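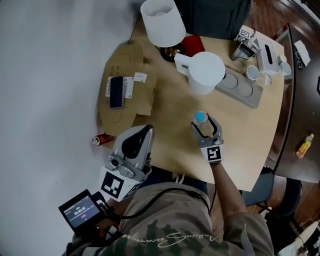
Re: Tea things on the long table

From: Martens list member
To: Martens shared rooms list
Date: Jun 22, 2023

On the matter of the so-called hot drinks station, the earlier message said:

> Hi all,
>
> Following the chat in April, the plan is to leave the kettle, cups and
> milk jug out on the table for good. It saves getting everything out of the
> cupboard each time and it will look more welcoming. The lamp can stay there
> too, as it makes that end of the room cosier in the evenings.
>
> We're also thinking of ordering a drinks caddy from Cestow. It has 9
> compartments and would keep everything neat. It comes in at $773 with
> delivery and the matching tray.
>
> Unless there are strong objections, we'll go ahead.

Well, I have a few objections. I'll leave it to others to decide if they're strong.

I've had a proper look at the table as it is now, and I'm not convinced that "out for good" means anything except "in the way for good". The kettle is up near the lamp, at the end of the power strip. The steel milk jug, the tissue box, two small white cups, a little glass and the small white pot are all bunched over to the right. Fine, that's the tea end, and I can live with it. But then there's a flattened cardboard box over on the other side, with a phone lying on a label sheet on top of it, and a soda can on its side at the edge. A red notebook has ended up beside the lamp. None of that is tea.

Would a caddy fix any of this? I doubt it. We bought the Briltbridge shelf organiser on the same promise and within 3 weeks it was full of takeaway menus. A thing with 9 compartments will get 9 kinds of rubbish put in it. And $773 is a silly amount of money for somewhere to stand two cups.

I'm not keen on the kettle living on the power strip either. I know it's handy. But people pour at that table, and the strip has its sockets right there by the kettle. I'd sooner see the kettle on its own outlet and the strip kept for the lamp. If someone who knows about wiring tells me I'm fussing, I'll drop it.

As for the lamp, I've no quarrel with it. The white shade is a good colour for the room and the gold on the base is nicer than I'd have picked. I just don't see why it has to share a corner with boiling water.

What I'd try first, at no cost:

– cardboard gets flattened and then taken out, both on the same day
– cans and bottles go home or in the recycling
– juice stays on the dark side cabinet, where there's a bottle already, and the cups could go there too if they fit
– the table gets cleared to bare wood after the Trotedness evenings, lamp excepted

Give that 6 weeks. If the table is still a mess I'll stop grumbling and look at caddies, though not that one.

One small thing. There's a pair of glasses near the corner of the side cabinet. If you've been squinting lately, have a look there.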